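Septiembre
Keegan Lavoie

4.3 Parada por pérdida de par en el brazo izquierdo

El fallo 1722 aparece cuando el brazo izquierdo del Stollura trabaja junto a un mueble bajo y el codo encuentra resistencia. El robot se detiene con las dos pinzas abiertas y no acepta órdenes.

1. Pulse la parada de emergencia y espere 20 segundos.
2. Compruebe la distancia entre la pinza izquierda y el reposabrazos del sofá. Mire también el suelo: un cable sobre la moqueta puede engancharse en la base.
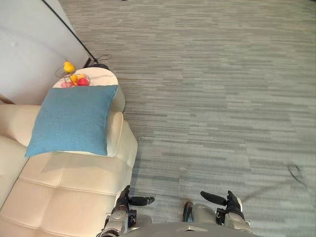 3. Retire los cables de la zona de paso antes de rearmar.
4. Lleve el brazo a reposo en modo manual, con la velocidad al 60 %.

PRECAUCIÓN: no empuje el antebrazo con la mano mientras el piloto siga en rojo.

Nota: si el fallo se repite en el mismo punto, anote la hora y envíe el registro al taller de Veldale.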